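Call for participants: the Enorden study of household paperwork

Droltance is looking for households in and near Brullgate to take part in Enorden, a study of how people keep, lose, find and throw out paper at home. Participation lasts six weeks and pays $300 per household. Sign-up closes at the end of December, or sooner if all the places are filled.

What the study is about

Most households still get a fair amount of paper. Tax forms, leases, car titles, vaccination cards, school letters, appliance manuals, pay stubs, birthday cards, receipts that may or may not matter. A good part of it now has a digital copy somewhere, but people keep the paper too, and when something is needed in a hurry they often look for the paper first.

We want to know where it goes. Previous surveys have asked people whether they have a filing system, and most people say yes. When asked to find a particular document, the same people may check a kitchen drawer, a purse, the glove compartment and a box from the last move. The answers on the form and the search in the house don't match very well, and we are more interested in the search.

A smaller first round of Enorden collected 1,896 diary entries. Many were one line long. A typical one reads, "Looked for the dog license, found it under the takeout menus." Others run to a page. Both kinds are useful, and we will not be grading anyone's writing.

The first round also left some gaps. Almost everyone who took part owned a home and had lived in it for a long time. We heard very little from renters, from people who had moved recently, and from households where the mail comes in more than one language. We would like to fix that this time.

Who can take part

You can apply if all of the following are true:

You are 18 or older.
You live in Brullgate or within an easy bus ride of it, and expect to stay at the same address for the full six weeks.
You handle at least part of your household's mail, bills or records.
Everyone else over 18 at your address agrees to the household taking part.

You can live alone, with family, with roommates or with a tenant. You can rent or own. You do not need a desk, a file cabinet or a spare room. Please don't buy any of these for the study, and please don't tidy up before it begins.

We especially want to hear from:

People who have moved in the past year
People who look after paperwork for a parent or another relative
People who work irregular shifts and open mail at odd times
Households with two or more adults who share the paperwork
People who have recently gone through probate, an insurance claim or an immigration application
Anyone who runs a small business from home

You can't take part if you or someone in your household works for Droltance, or if you were in the first round. 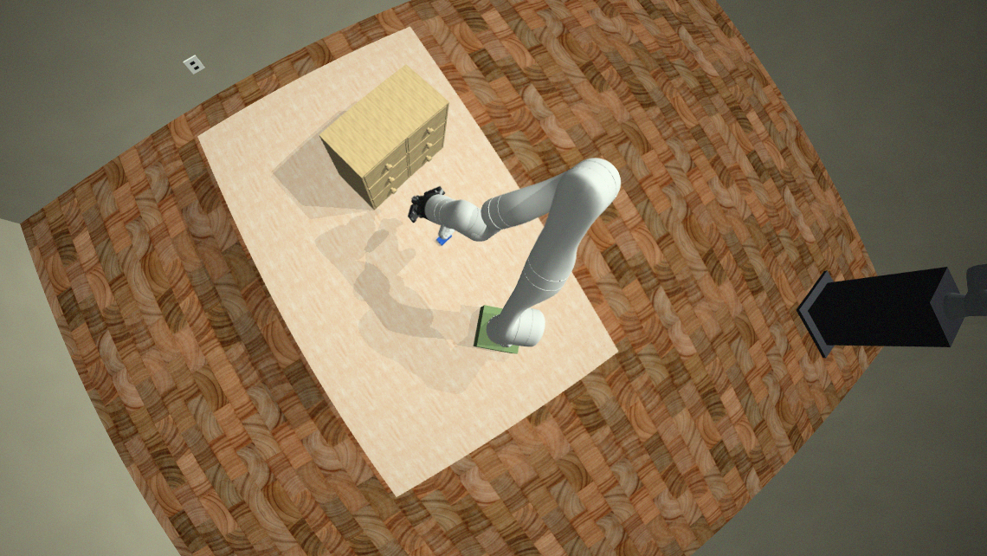 Light wood chest of drawers.

What you will do

Intake interview. This is a conversation of about an hour, in person or by phone. We ask who lives in the household, who opens the mail, and what kinds of paper you expect to come in. We also ask about the places where paper is kept now. You can draw us a floor plan if that is easier than explaining, and it can be as rough as you like.

Diary. Each time you look for a document, put one away or decide to get rid of one, you write a short entry. You can use the printed diary booklet, send a text message, or leave a voice message. We need the kind of document, where you looked, where it was in the end (if it was found), and anything you want to add about it. Please do not include account numbers, Social Security numbers or medical details. If you forget a few days, pick up again where you are. Don't go back and fill in entries from memory.

Find-it calls. Twice during the study a member of the team will call at a time you have agreed to and ask you to find one ordinary item, such as the manual for your stove or your most recent water bill. You stay on the line and say where you are looking. We stop after ten minutes whether or not you have it. A search that fails counts just as much as one that works, and you are free to say you don't want to look for that item.

Closing interview. We go over your diary with you and ask about entries we didn't understand. We will also ask what you would change about how paper is kept in your home, if anything.

Diary entries take most people a few minutes a day. Some days there will be none.

Home visits

Some households will be asked whether they would accept a home visit. This is optional and does not affect your payment or your chances of being chosen. A visit is made by 2 people from the team and lasts up to an hour and a half. We look at the storage places you choose to show us, and we write down what kinds of things are kept together. Visitors do not open drawers, lift piles or read documents. You do the opening.

You can end a visit at any point. If you would like a friend or relative to be there, that is fine.
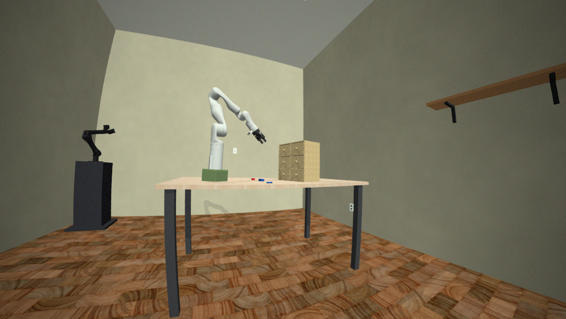

We have found that the shared places are the hardest ones to talk about. A drawer that belongs to one person usually makes sense to that person, even when it looks like a mess. A drawer used by three people has three sets of rules in it, and they may never have been said out loud. For this reason we may ask to speak with more than one adult in your household. Each person decides separately whether to do that, and we will not repeat to one what another has told us.

We are also interested in paper that is in transit – on the stairs, by the front door, in a bag, on the fridge under a magnet. People often leave these spots out when they describe their homes, and they turn up in the diaries all the time. Please count them in.

Payment

Each household that completes the study receives $300, by check or prepaid card. Half is paid after the third week and half after the closing interview. If you leave before the third week, you will be paid for the weeks you completed. If you leave after it, you keep the first half and are paid for any full weeks beyond that.

Bus fare to interviews is refunded on the day. Parking is free in the lot behind the building. If you need child care in order to come to an interview, tell us when you book and we will either cover the cost or move the interview to the phone.

The payment counts as income. We can't advise you on how it affects taxes or benefits, but we will give you a letter stating the amount and the dates.

Your information

Your name and address are stored apart from your diary and interviews. Diaries are labeled with a number. Interviews are recorded for audio only, typed up, and the recordings are deleted once the typed version has been checked. You may ask for a copy of your own transcript.

When we publish, we change names and leave out details that could identify a household. We may quote from diaries. If there is an entry you would not want quoted, mark it with a star or tell us and we will leave it out.

If you send us something by accident that we shouldn't have, such as a picture of a bank statement, we will delete it and let you know that we did.

You can leave the study at any time without giving a reason. You may also ask us to remove your data, up to the point where the results are written up. The consent form gives the last date for this.
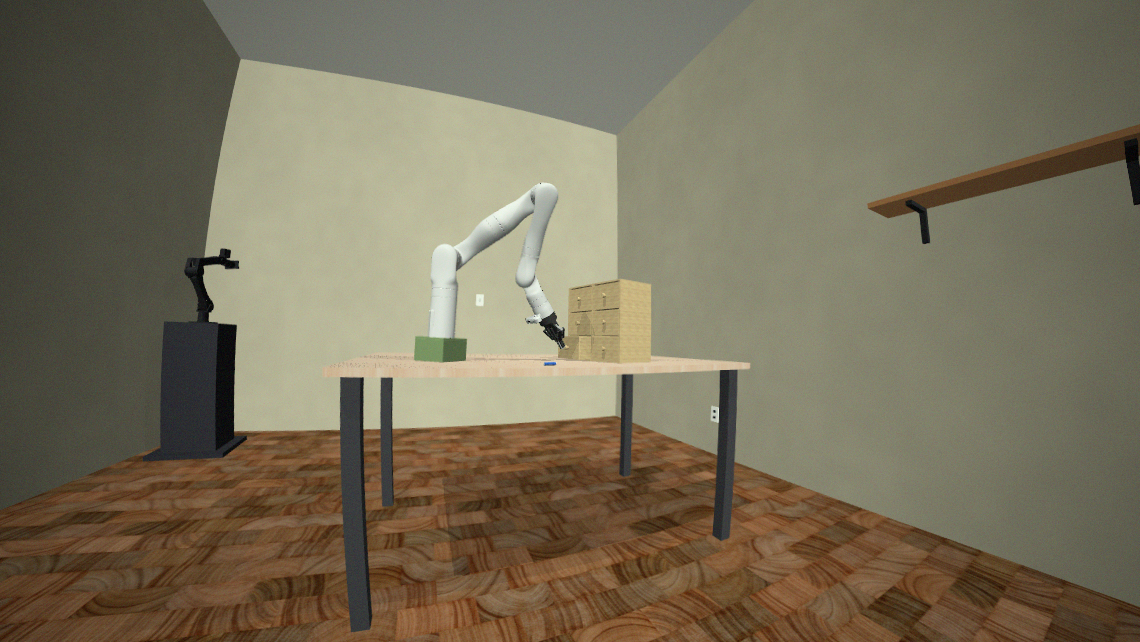 Languages and access

Interviews can be held in English, Swahili or Arabic. The diary booklet is printed in all three, and there is a large-print version in English. For other languages, please ask. We may be able to find an interpreter, though it can take a while to set up.

In-person interviews take place in the Ní Bhriain Building, on the ground floor. There is a ramp at the side entrance and an accessible restroom next to the interview room. If you have low vision, limited use of your hands or trouble with writing, the voice diary works well and you can call it from a landline. Someone else may write entries for you, as long as the words are yours.

How to apply

Fill out the short form at the front desk of the Ní Bhriain Building, or call the study line and we will fill it out with you. The line is staffed from 10 a.m. to 6 p.m. and takes messages at other times. The form asks for your name, the number of people in your home, how long you have lived there, whether you rent or own, and the best way to reach you.

We are not able to take every household that applies. Places are given out so that different kinds of homes are included, so an early application does not guarantee a spot. If you are not chosen, we will tell you, and we will ask whether you want to stay on a waiting list. A household that drops out in the first week is usually replaced from that list.

If you are chosen, you will get a consent form to read before the intake interview. Take your time with it. Bring it unsigned if you have questions.

Who to contact

Applications and scheduling: Mwanaisha Kinyua
Home visits and access needs: Godfrey Minja
Payment: Imad Bitar
Questions in Arabic: Imad Bitar
Questions in Swahili: Idrisa Kaijage
Concerns or complaints about the study: Josphat Kimaro, who is not part of the interview team

Please pass this notice on to neighbors or co-workers who might be interested. Two households from the same building may both apply, but we ask that you don't compare diaries until the six weeks are over.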